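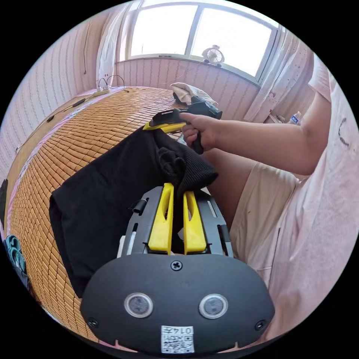 Yellow slotted fingers closed on black knit fabric; second gripper at right.

Search products, parts, manuals Go

Stumix Slotted Finger Set, Yellow
For the Morin hand-held gripper. Sold in pairs. Screws included, screwdriver not.

Fingers are the part of a gripper that does all the work and gets none of the maintenance budget. The Stumix set replaces both at once, which we recommend even if only one looks tired. A new finger paired with an old one will pinch a sock at a slant, and you will spend an afternoon blaming the software.

The long slot lets each finger give a little under load, so it can hold a fold of knitwear without chewing it. It also collects lint. Draw a dry cloth through the slot after every 40 hours of use, or sooner if you work with black sweaters, which shed like a nervous cat.

Fitting
Switch the gripper off. Open the jaws fully and back out the old screws. Seat the new fingers with the slots parallel, then tighten each side a little at a time. Close the jaws on a sheet of paper and tug. If the paper slides out, loosen, reseat and try again. If it tears, you have overdone it.

Leave the screws on the sensor housing alone. They have nothing to do with the fingers, and every month Falstead, our service shop, receives a housing in a sandwich bag with a note asking where the last one goes.

Looking after the rest
Wipe the sensor windows with a soft, dry cloth. Glass cleaner is for glass. Keep the QR label clean and readable, and quote the number on it when you write to us. "The black one" describes our entire range.

If you run two grippers, change both sets on the same day and mark the date somewhere you will find it again.

Details
Finger length: 100 mm
Weight per pair: 26 g
Pack: 2 fingers, mounting screws, one leaflet
Fits: Morin hand-held, all versions with the black finger frame
Does not fit: Benuretti wrist mounts, however hard you push

Worn fingers can go back to Falstead for recycling. Please remove the lint first.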